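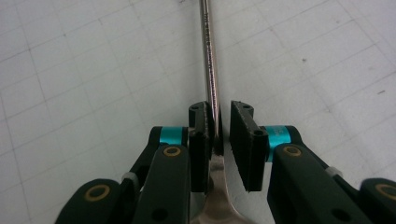

Faint engraving along the upper handle. Stainless, polished, not legible at this size.

Feb 17, 2022. A thread on reading and sorting unmarked or badly marked stainless cutlery, from the Damcombe kitchen clear-out. Mostly notes to self, posted for those who asked.

---

Starting point: a drawer stock built up from at least two suppliers, with replacements bought whenever something ran short. Patterns look alike in the tray and do not look alike on a table.

---

First sort is by profile only. Ignore the bowl, tines or blade. Look at where the handle meets the neck: how long the slender part runs, and how quickly it widens. The flare is the part makers change most between near-identical patterns.

---

Plain, slender handles are the worst case. There is no beading or threading to compare, so you are left with width, thickness and the shape of the end.

---

Thickness: digital calipers, jaws closed gently, same point on every piece. I use the narrowest part of the handle. Nip too hard and the jaws will mark a mirror polish. A strip of masking tape on each jaw is enough, but zero the calipers after taping, not before.

---

Length is easier on a gridded surface. Lay one end on a line, square up the handle by eye, read the other end against a steel rule. My upper limit for the small tray is up to 200 mm. Anything longer goes in the serving tray whatever the pattern.

---

White surface, pale grey lines. Tried a dark one first and went back. Polished steel picks up whatever is under and over it, and on a dark mat the handle edges disappeared into the reflections.

---

Wipe the surface between batches. Specks of grit under a polished handle make short fine scratches, and you will then spend an evening wondering if they were there before.

---

Marks. These may be stamped, rolled, etched or laser engraved. Stamped marks have a slightly raised lip you can feel with a fingernail when new. Laser marks feel like nothing, or like a faint dry patch.

---

Worn marks need low light from one side. Overhead light flattens them. Put a lamp nearly level with the worktop and turn the piece slowly until the row goes dark against the polish. Then stop turning and read it.

---

If that fails: soft pencil, thin paper, light rubbing. Works on stamps. Does very little for shallow engraving. Chalk dust wiped across and then off again sometimes does better.

---

What you hope to find: a maker, a pattern name, a steel grade. What you usually find: "stainless", a country, and half a logo.

---

Steel grade, where given, is normally two numbers. The first is nominal chromium per cent, the second nickel. An 18 in front tells you about chromium only. Read the second number before you assume the two pieces will match in colour.

---

Colour does differ. Put a nickel-bearing piece beside a nickel-free one under daylight and the first generally looks a little warmer. I would not sort on this alone, but it will tell you which pieces to check again.

---

Magnet test, since it will come up. A strong pull suggests a low-nickel or nickel-free grade. A weak pull proves less than people think: cold working can make an austenitic grade slightly magnetic, particularly around the neck. Test on the flat of the handle and again lower down.

---

Knives are a separate problem. Blades are often a harder grade than the handles, so a knife will stick to the magnet when the rest of its set does not. Compare knives with knives.

---

Question from Nesma Samir: does the engraving trap dirt? A little. Shallow marks hold polish residue more than food. Warm water, washing-up liquid, old soft toothbrush along the row, rinse, dry straight away with a cotton cloth.

---

No scouring pads on mirror finishes. No bleach. Do not leave pieces soaking in salty water overnight. If pitting has started you can polish the rim of the pit, but the pit stays.

---

Brown spots straight after a dishwasher cycle are very often rust carried over from something else in the load, usually a carbon steel blade or a chipped rack. Rub with a cloth and a mild cream cleaner. If the spot lifts and the surface below is smooth, find the culprit and take it out of the load.

---

Ghizlane Belhaj asks how I label sorted groups. Paper band round the bundle, pattern code in pencil, thickness reading underneath. No sticky labels on the steel. The adhesive comes off with oil but it is a tedious job and you have to wash everything again.

---

Codes are plain. J for Jovik, F for Farouk, U for unread. A piece stays in U until the mark has been read under side light, even where the profile agrees with one of the others. I got this wrong on the first pass by trusting the profile, and had to unband the lot.

---

The difference I missed: Jovik handles are slightly thinner at the neck. In the hand you would not notice. On the calipers it repeats every time.

---

Kenza Soliman suggested weighing as a third check. Fair for spoons and forks of the same type. Needs scales that read to a tenth of a gram; the kitchen pair rounds to the gram and the two patterns overlap.

---

Storage: handles all one way, same type together, liner in the tray. Most of the scuffing on polished handles comes from loose pieces sliding when the drawer is shut. A cheap ribbed liner cuts it down.

---

Still open: a few U pieces where the row of marks is there but too shallow for side light or chalk. Next attempt is a loupe and a smaller lamp. If anyone has a reference for older Farouk marks, please reply with the handle end as well as the stamp.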